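I moved to Bevport in March and I still don't have a car, so I walk everywhere. This is a small thread about the path I use the most. 1/5

It goes from my street to the Arruda bakery. On the town map it has only a number, 719, but my neighbors call it the willow path. When the sun is low and behind you, it is the best walk in town. 2/5

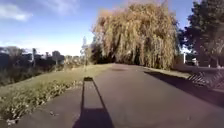 Willow path, going toward the tree. July 2024.

I like that the edges are not too clean. The small leafy plants with pale flower heads come a little over the asphalt, and I hope the town will leave them. In Zavolcombe, where I lived before, everything next to a path was cut very short every 2 weeks. It looked neat, but I never wanted to stop there. 3/5

Some people asked me if it is good for wheels. My answer is yes, with a little care. I pull a shopping cart from Ekton, an old model with small hard wheels, and I feel every stone.
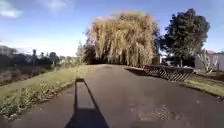

My cart is heavy on the way home, when I have flour and potatoes in it, so I choose my line before I start. The asphalt is wide and you have space to choose. I stay away from the right side where the surface is worn and grainy, and I keep more to the left, near the weeds. With a stroller I would do the same. 4/5

The whole walk takes me 30 minutes with the cart, and I always make a stop under the willow. If you know another path in Bevport with big trees, please write it to me. I would like to try a new one before autumn. 5/5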